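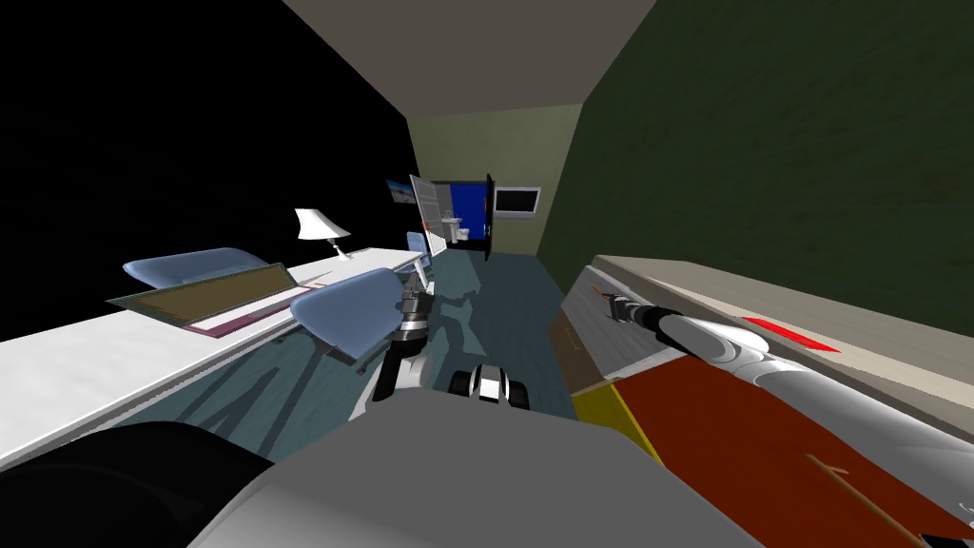 How to get something out of a robot open day

Print this page | E-mail this page

I went to the Astberg open day on a Friday in September and came home with a bag of leaflets and very few answers. My own fault, mostly. If you are going to one of these, do it like this.

1. Send your questions in first. Nidia Inga, who ran the tour, read mine on the morning and had figures to hand. People who asked on the spot got a smile.

2. Find out what is simulated. A good part of the programme was bedroom work in a computer-made room, with two arms, a bed, a desk and chairs. Simulation is a fair way to practise. It does not tell you how a gripper copes with your own sheets, so ask which jobs have also been tried on a real bed, and ask to see one.

3. Ask for the failures. The leaflet said "up to 900 runs". Up to? I asked how many had gone wrong and was promised an e-mail. I am still waiting for it.

4. Ask them to move something. Shift a chair, turn the blanket round, then start again. If the answer is that there isn't time, write that down.

5. Stay for the second showing. The first one is for the crowd. At the later one there were six of us, and the staff talked far more freely – mainly about what they hadn't fixed yet.

6. Leave the price until last, and get it in writing with the servicing included.

Fiten and Cuadros hold open days too. I shall be taking the same list.

Print this page | E-mail this page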